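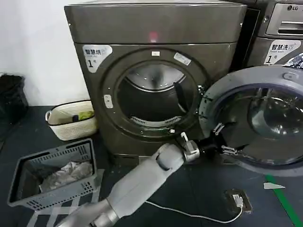 Figure 4.1 Dryer number one, door open. The slotted grille along the lower rim of the opening covers the lint filter.

Chapter 4
Drying: Where the Water Goes

I learned most of what I know about drying clothes in a laundromat, on a plastic chair, with a paperback I never finished. My friend Yu-ting Lau and I used to haul 14 pounds of towels there every week (we shared a house with a lot of swimmers!) and argue over whether one big load beat two small ones. She said two. She was right, and by the end of this chapter you'll be able to show why with a pencil.

Wet cloth dries when water leaves it as vapor and something carries that vapor off. A tumble dryer helps with both jobs: it warms the air, and it keeps lifting and dropping the cloth so fresh surfaces meet that air. Look at the dark baffle on the right side of the drum in Figure 4.1. Take it away and your towels would mostly slide around in a lump.

We'll start with the drum, move on to airflow and lint, and then weigh some socks. Before you read Section 4.1, write down your best guess: how much water does one wet bath towel hold after the spin cycle?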